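Brillik (Steuerungssoftware)

aus Fanen, dem Nachschlagewerk für Automatisierungstechnik

Brillik ist eine Software zur Ablaufplanung und Greifersteuerung für kleine Tischroboter. Sie wurde von Vija Koppel und Mwangi Laizer bei Zuseck entwickelt und setzt auf der Bewegungsbibliothek Vanags auf.

Aufbau

Die Software gliedert sich in Wahrnehmung, Planung und Regelung. Die Wahrnehmung verarbeitet die Bilder einer Übersichtskamera und einer Nahbereichskamera am Arm mit einer Bildbreite von je 648 Pixeln. Ein Segmentierungsnetz ordnet den Bildpunkten Objektklassen zu, darunter Teller, Toaster und Brotscheibe. Die Planung erzeugt daraus Sequenzen von höchstens 8 Gelenkstellungen. Der Regler arbeitet mit 70 Hz und begrenzt den Motorstrom beim Schließen des Greifers.

Arbeitsbereich

Das Koordinatensystem der Tischebene wird über ein ebenes Raster mit bekannter Teilung festgelegt. Glänzende Oberflächen erschweren die Segmentierung, weil Reflexe als Objektkanten gewertet werden können. Betroffen sind vor allem dunkle Teller und Metallabdeckungen.

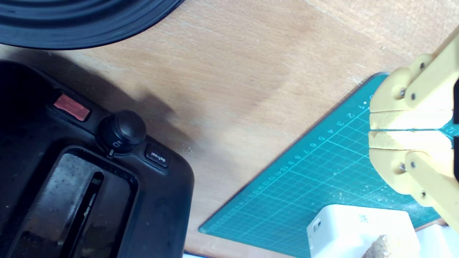
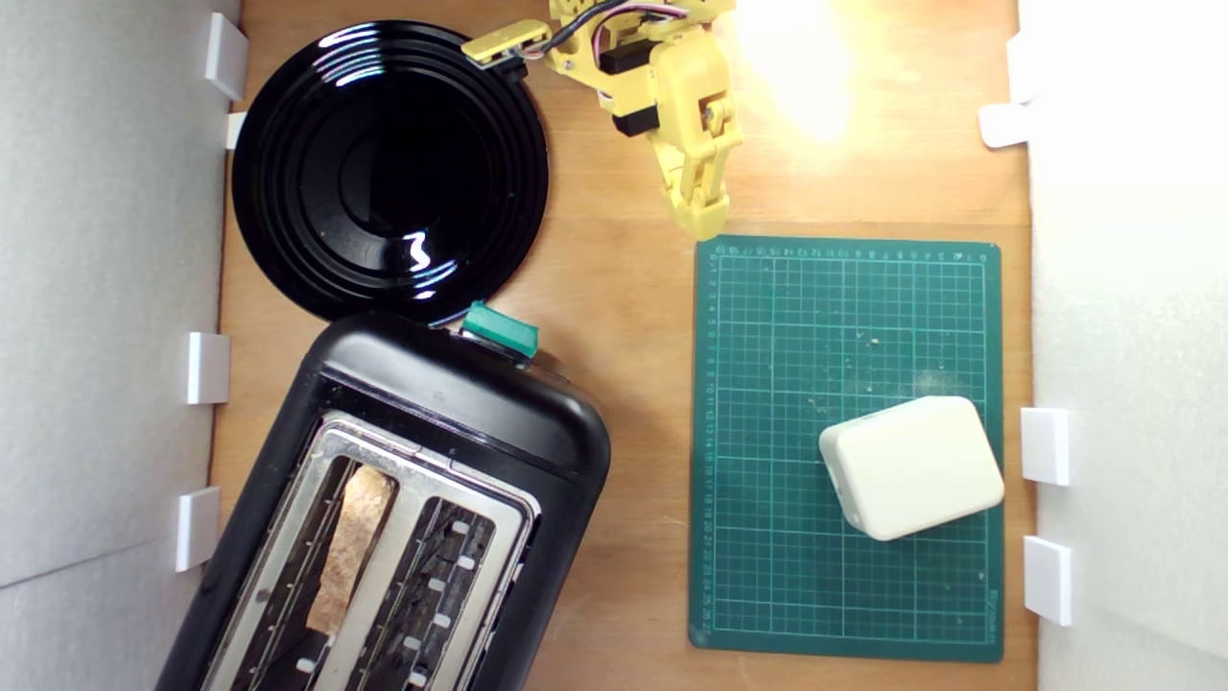
Gelber Greifarm an einer Schneidmatte mit Rasterdruck; links jeweils ein schwarzes, gerilltes Objekt, im zweiten Bild als Teller erkennbar, darunter ein Toaster mit einer Brotscheibe.

Planung

Jede Aufgabe wird als Zustandsautomat beschrieben. Übergänge sind an Vorbedingungen gebunden, etwa »Greifer geöffnet« oder »Schlitz belegt«. Bleibt eine Vorbedingung für 10 Regelzyklen unerfüllt, fordert der Planer eine neue Szenenschätzung an. Eine Kollisionsprüfung erfolgt nur gegen vereinfachte Hüllkörper; verformbare Objekte werden als starr behandelt.

Versionen

Die derzeitige Fassung ist vom 23. Dezember 2024. Sie ersetzt das frühere Konfigurationsformat und trennt die Kalibrierdaten von den Aufgabenbeschreibungen.

Siehe auch: Bewegungsplanung, Hand-Auge-Kalibrierung, Zustandsautomat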